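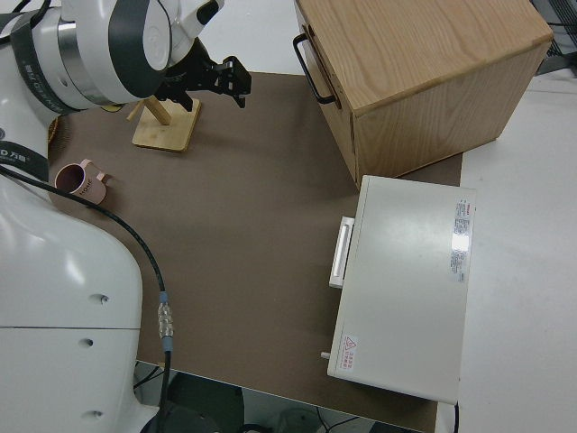

*Pink mug on its side next to the mug tree, oak box at upper right.*

1 Feb 2018

I have been meaning to write up the mug storage question for a while. Shirley Kettle asked about it in a comment under the shelf post, and my answer got too long for a comment box.

The starting point is a wall cupboard with 66 cm of usable width. The shelf is deep enough for two rows of mugs, and in practice the back row never comes out. I tried a riser first, then hooks screwed to the underside of the shelf. The riser wobbled. The hooks held fine, but a mug on a hook swings into its neighbor every time the door shuts, and I lost the glaze off two rims that way before I took them down again.

So the mugs in daily use now live on a tree on the tabletop. It is light wood with a square base and short pegs. I bought it from Tapia, the household shop near the bus station, and they also had a round-base version by Skider that I looked at for some time. The square base won. It can be pushed up flush against a wall or the side of a box, and the round one always leaves a gap that collects crumbs.

Notes after several weeks of use:

- Load the pegs in opposing pairs. One heavy mug on one side is enough to make a light tree lean when you bump it.
- Handle shape matters more than mug size. A narrow handle binds on an angled peg and you end up lifting the whole stand.
- Stoneware goes on the low pegs, thin china on the high ones.
- Wipe the pegs when you wipe the table. Coffee gets onto them from the inside of the handle and leaves a brown ring on pale wood.
- A mug straight from the dish rack should drain first. Water runs down the post and sits in the joint where it meets the base.

The last item is the one I had to learn. The joint on my first tree (a Sarnine, since thrown out) swelled and then split along the grain. For the present one I rubbed in two coats of food-safe mineral oil, 24 hours apart, and wiped off the excess with a cotton rag. No movement in the joint so far.

Nélida Figueroa suggested felt pads under the base. I tried them and took them off. On a smooth brown surface the felt slides too easily, and you want some friction when you pull a mug off with one hand. Thin cork is better - cut four small squares, glue them at the corners, and put a heavy book on top overnight.

I also moved the rest of the tabletop around. The oak box with the black handle went to the far corner, where it can be reached without passing anything over the mugs. Its drawback is the top, which is flat and therefore attracts mail. Pascual Jara keeps his bread in a similar one and says the trick is to put something awkward on the lid. I have not found anything awkward enough yet.

The corn is staying in the dark wicker basket, to the right of the tree. An oval basket takes two ears laid side by side on the diagonal with room left over, and the raised rim stops them rolling when the basket gets pushed aside. I had a shallow plate there before and it was useless for this.

Two pegs' worth of mugs is what I use in a day: the pink one and the dark teal one. The teal has a matte finish and shows fingerprints, so it gets hung up as soon as it is dry. The pink one usually ends up standing wherever I last put it down. 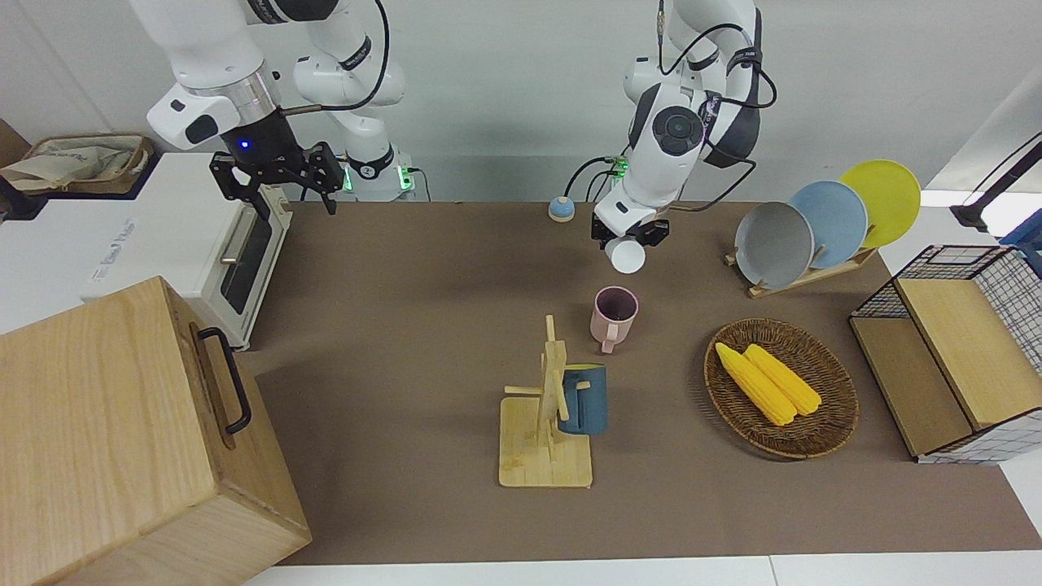 ## White cups

The small white cups are a separate problem. They don't belong on the tree, and they take up as much shelf as a mug if you leave them standing singly. I keep them upside down on a folded linen towel in the cupboard, in the space the mugs used to have. Stacking them works up to a height of two. At three the bottom one tends to wedge, and you need warm water to get it loose.

If anyone has used the Nelura cup rack, the low wire one, I would like to know whether the coating holds up in a damp cupboard. Gisela Fuentealba had one in March and was happy with it, but her kitchen is much drier than mine.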